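Urnmont, reread

I finished Raíssa Frota's Urnmont on the second attempt. The first was years ago and ended near page 500, where the surveyor starts copying out the parish ledgers. The hardcover runs to 638 pages including notes. I read the notes last, which was a mistake, as note 33 corrects a date the whole middle section depends on.

The book has two narrators. Ferraro keeps the survey log in the present tense. His sister writes letters in the past tense, and the letters are out of order. Frota gives each letter a folio number but no date, so the sequence has to be worked out from the weather and the price of lamp oil. I kept a list on an index card. It held up until the flood chapter, where two letters describe the same morning differently.

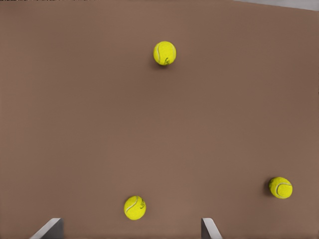
Three tennis balls on a brown surface. Rendered image.

Tharindu Ekanayake's afterword argues that the sister's version is the reliable one. I don't agree. She gets the height of the bridge wrong twice, and Ferraro measured it.

The prose is plain and the chapters are short. The dialogue has no quotation marks, and in the tavern scenes I lost track of who was speaking. The map inside the front cover leaves out the lower road.

I would still put it ahead of Nonen, her earlier novel, which has a better opening and a much weaker last third.

Next is Stovadow. The library copy is 700 pages and due back in August, so I may have to renew.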